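Clellham Community Forum > Food and Drink > Is it worth descaling a kettle or do I just buy a new one

sundries_drawer
We moved here in October and the water has already done to my kettle what the sea does to a shipwreck. I've scraped it, I've sworn at it, I've fished bits out of my tea with a spoon. My sister in Demik says her kettle is 14 years old and clean as a whistle, but she has soft water and no sympathy. Is there a cure, or is this just what living here costs?

Lise McKinnon
White vinegar, half and half with water, bring it to the boil and leave it an hour. Rinse three times. Your first cup will taste like a chip shop and after that you're fine.

pelmet
Vinegar is for people who enjoy the smell of vinegar. Citric acid, two spoonfuls, cold water, overnight. I bought a tub online and will be leaving most of it to my grandchildren.

Lise McKinnon
Overnight! What do you drink in the evening?

pelmet
I am told there are other drinks.

Myrto T
While we're on it, the cups suffer too. Mine get that brown ring which no dishwasher has ever shifted. I use bicarb on a damp cloth and go round the inside of the rim, then under the handle where it joins, which everyone forgets.
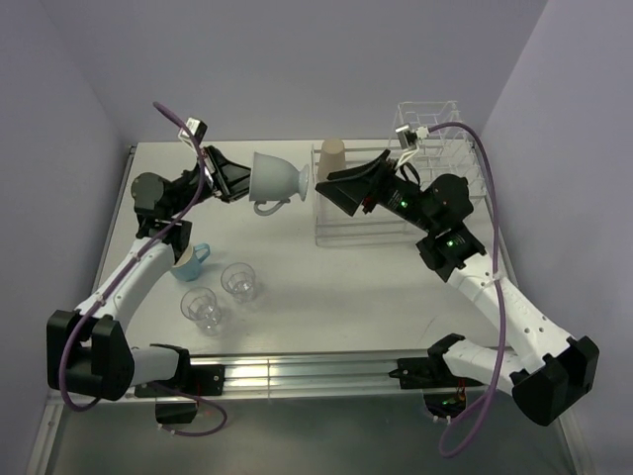 Don't use a scourer on anything with a glaze you like. I ruined my mother's Sundari set that way and she brought it up at two weddings.

sundries_drawer
I have a filter jug as well, if that changes anything. It lives in the fridge door and is always empty when I want it.

Ezzat_Rd_Eldana
Filter jugs are a racket. I kept the receipts for a while and stopped when it got depressing. My kettle still furred up, just more slowly and at greater expense.

pelmet
Disagree. Mine went from a descale every fortnight to one every couple of months. You have to change the cartridge though, Eldana. It isn't an heirloom.

Ezzat_Rd_Eldana
I changed it when the little light told me to. The little light is on commission.

V. Andreadis
The water company put our area at 33 on one of its scales when I rang up. I asked which scale and was put on hold, so I can't tell you if that's good. The kettle says no.

Myrto T
Right, in one place, for whoever finds this by searching at midnight:

1. Empty the kettle and unplug it. Wipe down the worktop and clear yourself some room.
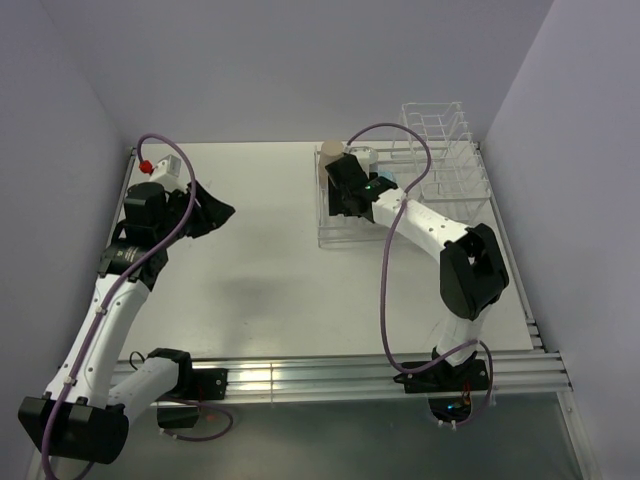

2. Vinegar or citric acid, according to your religion.

3. Leave it. Put a note on the lid or somebody will make tea with it.

4. Rinse until you're bored, boil once, throw that away.

Lise McKinnon
Step 3 is from experience, I take it.

Myrto T
My father-in-law. He had two sugars in it and said it was a bit sharp.

sundries_drawer
Went with vinegar as it was in the cupboard. The kettle is silver inside! I had thought it was beige. Chip shop tea confirmed.

pelmet
Do it again in a fortnight.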